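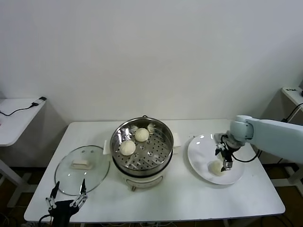

Home Our buns Classes Wholesale About us Find us

About Flukent

3 min read

Steamed buns, made by hand, sold hot or frozen. That's pretty much the whole business. We also teach people to make them, more on that further down.

Flukent was started by Kadir Bilgin, in a rented kitchen behind the Hjaltested building. One counter, one sink, a steamer that leaked. He'd been making buns at home for years and giving them away to neighbors, then a neighbor asked to pay. Then her sister did. First market stall was in March, sold out before lunch, went home and made more.

These days there's a proper kitchen, a small shop in front and a classroom upstairs. Still no big machinery for the pleating. Fingers only. A new starter makes 200 practice buns before any go out the door, and the ugly ones get eaten at staff lunch. They taste the same.

What we make

Pork and scallion. Mushroom and cabbage. Red bean. Plain, for dunking in soup. Sometimes a pumpkin one in the fall if we can get decent pumpkins. Dough is flour, water, yeast, a little sugar, a little oil. It rests 75 minutes, longer if the kitchen is cold, and no we can't hurry it for your order, sorry, people do ask.

Frozen bags go to the Zumitz grocery on the corner and to a few cafes. If you run a cafe and want them, use the Wholesale page, don't call the shop at noon.

The classes

Small groups, white tables, plain electric steamers with a steel basket and a glass lid. Same sort of thing you'd have at home. We did try teaching on the big restaurant steamers once and everybody went home and said it didn't work in their kitchen. Fair enough. So, home steamers.

You mix, rest, fill, pleat, steam, eat. Class runs 2 hours (we bring dough that's already rested, see above). Aprons here. Bring a box for leftovers. Kids welcome with a grown up, but the steamer lids get hot so keep an eye on them.

Things we say in every class, might as well write them down:

Leave space between buns. They grow.
Lid off slowly, tip it away from your face.
Lay the lid flat on the table, not on the edge of the pot, we have broken enough of them.
Move the cooked ones to a plate one at a time. Grab from the sides, gently, don't squash the pleats.
Don't lift the lid to check. Just dont.

Reheating at home: steam again for a few minutes, longer from frozen. Microwave is okay with a damp paper towel over the top but eat it right away, it goes tough.

Who's here

Kadir does dough and most of the teaching. The rest of us do fillings, shop, deliveries, dishes. Small team so we all do dishes. The booking system is run through Skuser, so if your confirmation email comes from them thats normal, check your spam folder.

Groups and schools

We take school groups and work outings up to 30 people, mornings are best. Let us know about allergies when you book. Wheat is in everything, there's no way around that one. Sesame we can leave out.

Shop is by the side entrance, ring the bell if the door sticks.

Last updated 01/02/2024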